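Drindside workshop notebook
Home | Notebook | Stock | Finishing | Search

2018-02-17
Posted by the bench side

Blocks, second batch, and the state of the bin

Came in for the morning to get the block stock sorted before the week starts. The second batch is painted and cured. Red and green only, as agreed. The yellow from October never hardened properly and I am not going back to it until we have a different primer.

Notes on the paint first, while I have the pot labels in front of me. Both colors are the Skerden enamel, thinned a little for the second coat. The red covers well and could have been left at two coats. The green is so dark that under the ceiling lights it reads as black from a distance, and I had to take a piece to the window to see whether I had missed a spot. If we order again I would ask for a green one step lighter. The red came out closer to brick than the card suggested. I don't mind it. It is easy to see against gray and that is what we wanted.

Sanding between coats: 220 was too fine and just polished it, so I went back to the 180 sheets. Wiped down with a barely damp rag, left to dry on the rack, ends up. The rack still leaves a small ring on whichever end is down. I touched up the worst and left the others.

Edges. On the first batch the corners were left sharp and the paint came away there within days. This time every long edge got a few strokes with the block plane, then paper. It takes a while but the paint has something to hold on to. Did 20 pieces this way before my wrist had enough, and the remainder got paper only. The paper-only ones have a pencil tick on one end under the last coat, faint but you can find it if you tilt the piece. I want to see whether the planed ones hold up better, so please don't sand the ticks off.

The blanks are from the Clomport offcuts. Most are straight. A few have a slight bow and rock when you lay them on a flat plate, so I set those aside in the shoebox marked BOW. They are not scrap. They are fine for practice and for propping things up, just don't put them back with the good ones.

Now the bin. I had it down for a repaint and have changed my mind.

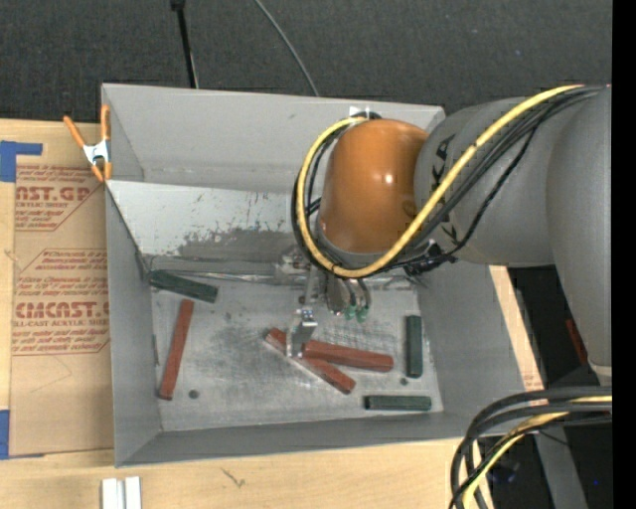
The inside has been scuffed back to metal over most of the floor, and the sloped panel on the far side has scratches and places where the finish has peeled. There is also a big smudged patch on the same panel, low down. I went at the one on the spare bin with a rag and degreaser and it came up a little, then stopped. My feeling is that most of it is in the surface and it can stay there.

Reasons for leaving the paint alone. A fresh coat on that floor will last until the first afternoon of real use, and then we have flakes of gray in with the blocks and stuck to the green ones, where they show. Bare metal at least doesn't shed. It does mark the blocks a bit. After a few tumbles the red ones pick up thin gray lines along the edges, which wipe off if you get to them the same day. After a week they don't.

The other option is a liner. I cut a piece of the thin Buzatu matting for the spare bin last month as a trial. Points so far:

- It quiets the thing down a lot. Blocks on bare metal are loud enough that you stop talking while you tip them out.
- It lifts at the corners. Double-sided tape held for two days.
- Blocks grip it and stay standing on end or leaning on each other, where on metal they slide down and lie flat.
- Dust collects under it and you don't see it until you lift the corner.

The third point is the one that decides it for me. On metal, a handful of blocks dropped in will spread out over the floor and settle however they like, one crossed over another, a couple against the walls. With the matting they heap up where they land. We want the spread. So no liner in the main bin, and I'll pull the one out of the spare when I get to it.

The holes in the floor. I looked at plugging them and decided against that as well. A block can't go through. Screws can, and so can the small washers, so check under the bin before you write a washer off as lost. I found four under the spare, along with a pencil stub.

The edges along the top of the walls are thin. I ran a glove along the spare bin's and it snagged in one place near a corner. Filed that down. Haven't done the main one yet. Until I have, don't lean your forearm on the rim when you reach in for something at the bottom. The walls slope in and they are tall enough that you end up doing it without thinking.

Cleaning, for whoever does it next. Blocks out first, into the crate. Brush, then vacuum with the narrow nozzle, then a dry rag. Water stays in the scratches and I would like to keep rust out of it for as long as we can. If something sticky has got in there use the degreaser on the rag, a small amount, and dry it straight after. No wire brush. I know it is quicker.

Stock as of today, after sorting. 200 usable blocks in all, both colors, both batches, counting the touched-up ones. They are in the two lidded crates under the window bench, red left and green right. Please keep them apart when you put them away. Mixed is fine in use, but I spent most of an hour separating them this morning and the dark green ones are hard to check for chips when they are in among the red.

The first batch pieces with chipped corners I kept in if the chip was smaller than a fingernail. Bigger than that went in the tray by the sink for filling. There's a tub of the two-part filler open, use that one up before starting another. It goes off slowly in the cold, so leave it overnight before sanding whatever the label says.

Clomport will do us blanks cut to length if we take 1,000 at a time. That is far more than we need and I have nowhere to put them. Will ask if they'll split it with a second length, as we could use some short ones for the shelf tests.

To do:

File the rim on the main bin.
Pull the matting from the spare.
Fill and repaint the chipped ones, red first, there is more red paint left.
New sanding sheets, 180 and 120.
Second rack, or felt pads for this one to stop the ring marks.
Lid for the green crate. The present one belongs to a different crate and only sits on top.

Left the window on the latch for the paint smell. Rag tin emptied.

This site uses cookies to remember your login and page settings. Accept | Settings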